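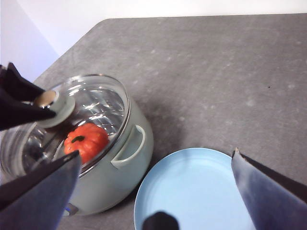

Sage green pot with its glass lid on, and one of the light blue plates.

I cook in the same pot nearly every night, so I've gotten fussy about keeping it nice. A few of you asked about glass lids after my soup post in May, so I'm putting all my pot notes in one place.

Start with the rim. Gunk loves to hide where the metal band meets the glass, and a sponge just slides right over it. I use an old soft toothbrush with a dab of dish soap and go around twice. Then I stand the lid up in the rack overnight – if you lay it flat, water sits under the band and you get that cloudy ring.

Next, the knob. Mine works loose every couple of months (yours will too!), and a quarter turn with a screwdriver from the inside of the lid fixes it. Don't crank it. My friend Gizella cranked hers and had to order a whole new lid from Suvon. If the knob has a wood piece on it, keep it out of the dishwasher and rub in a drop of mineral oil when it starts looking dry.

For cloudy glass, mix around 100 ml of white vinegar with the same amount of warm water, wipe it on, wait 5 minutes and rinse. Cheap and it smells like pickles, but only for a bit.

Colored outsides scratch easier than you'd think, so no steel wool, please. Baking soda paste and a soft cloth will take off most drips if you catch them the same day. I forget and catch them on Wednesday, when I do the stove, and then it takes a lot more rubbing.

One more thing about plates. I keep one next to the stove for the lid to land on, upside down, so the drips go on the plate and the counter stays clean. Any round plate with a bit of a lip will do. It goes in the wash with everything else after dinner.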